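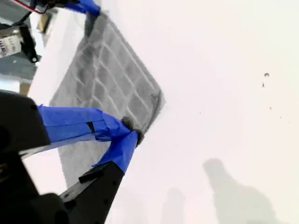 July 6, 2018

I have now had the Bullora kit for the whole of the trial period, and I must decide if I keep it or send it back. I promised myself to write down what I think before I read the opinions of other people again, because I am easily influenced by them.

First the money. The kit with both arms costs 2000 dollars at Oltow, and for this price you get the two arms, the two wrist cameras, the power supplies and a license for the program. The table is not included and also not the stand. The recording service from Stetik is extra and you pay it by the month. I took the three free months which come with the trial, so until now I paid nothing for it, and I try to judge it as if I had.

The manual says that the kit is suitable for "light household materials." I wanted to know what this means in practice, so I stayed with cloth the whole week. Cloth is not an easy thing to begin with. A block stays where you put it and has the same shape when you come back. A piece of cloth has another shape each time, and the program must find the border of it again. When I asked before buying, Oltow wrote to me that cloth is "supported." I have learned that this word can mean many things.

Today I worked only with the gray striped one. In the morning I did slow runs with small movements, picking at the border, letting go, picking again. I changed the closing force in the settings from the standard value to one step lower and then I left it there. With the standard value the fingers close quite suddenly, and I do not like the sound. With the lower one the movement is calmer, but I must approach the cloth at a better angle or the fingers take hold of too little. It took me a long time to see that the angle is more important than the force. The manual has one sentence on this, on the page about cleaning, where I would never look for it.

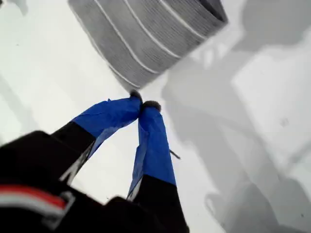

The program

I am less happy here. The program starts slowly and it forgets the position of its windows every time. The button for saving a run and the button for throwing it away are side by side and have the same color. In February the makers announced a new version which should repair this, and I still have the old one, and the page with the downloads is also old.

What is good is the list of runs. Every run gets a number and a line for a remark, and you can search in the remarks. I have 332 runs in it now. Many of them are bad, but I write always why they are bad, and already this has helped me. On my second day I wrote "too high" again and again, and when I read all these lines together I understood that my table height was entered wrongly. I corrected it and the remark came much more seldom after that.

The service

Stetik takes the recorded runs in the night and sends back a model in the morning. You choose which runs you want to send. It accepts up to four tasks in one account, and a task can be as small as you wish. I made one task for picking up a corner and one for laying the cloth down again, and I am thinking to make the complete fold as a third.

The first model was very poor. It moved the arm to a correct place and then waited there, as a person who has entered a room and does not remember why. The second was better. I would say it is now at the level where I am interested, but not yet at the level where I would leave the room. 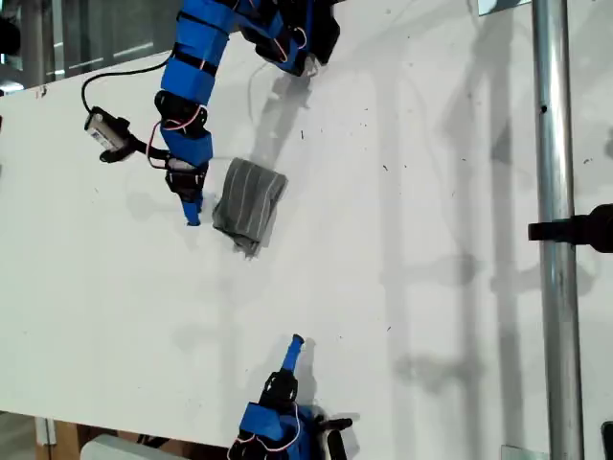

I was also comparing in my head with the smaller kit from Economou, which I was allowed to try for one afternoon in their showroom. It has a single arm and the joints feel more solid in the hand. With one arm you can push a cloth and you can drag it, but for a proper fold I always wanted the other hand. With the Bullora I have the two arms opposite each other with the cloth between, and this arrangement is the main reason why I hesitate to send it back. The right order of the movements is still difficult for me. I tend to move both arms together, and it is wiser to let the first one hold its corner and be quiet while the second one comes.

About the cables I have a small complaint. The one for the wrist camera is stiff and it wants to go its own way when the arm turns. I asked Oltow for a softer one and they have it, but as an accessory, and the shipping costs more than the cable.

The cameras themselves I have nothing to say against. They need to be calibrated after each time you remove them, and the procedure is described well, with drawings. It is the best chapter in the manual.

In the afternoon I repeated the corner runs and changed only the starting place of the cloth. A bit more to the left, then turned a little, then nearer to the lower arm. I think variation is what my collection is missing. The earlier runs are all too similar, and I was proud of that at the time.

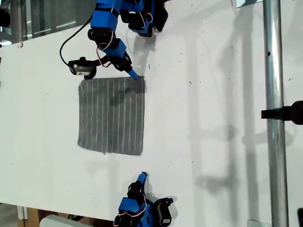

One reader of my last entry writes that I am too patient with the kit, and that for this price the corner should work on the first day without any training. The same reader sent back a Bullora after a week, and found that Oltow returned the money quickly and without questions.

I have thought about this during dinner. It is true that the box and the web page let you expect something more finished. If I had bought it to have my towels folded I would be angry. I bought it to learn how such a thing is taught, and for this purpose the bad runs are also worth something to me. But I should not write a recommendation for everybody, and I will change the sentence in my notes where I called it "ready for the home."

My decision for tonight is to keep the arms and to cancel the service when the free months are over, unless the third model is clearly better than the second. Tomorrow I want to write to Stetik and ask if a task can be renamed after it was sent, because I made a spelling mistake in one of mine and I have to look at it every morning.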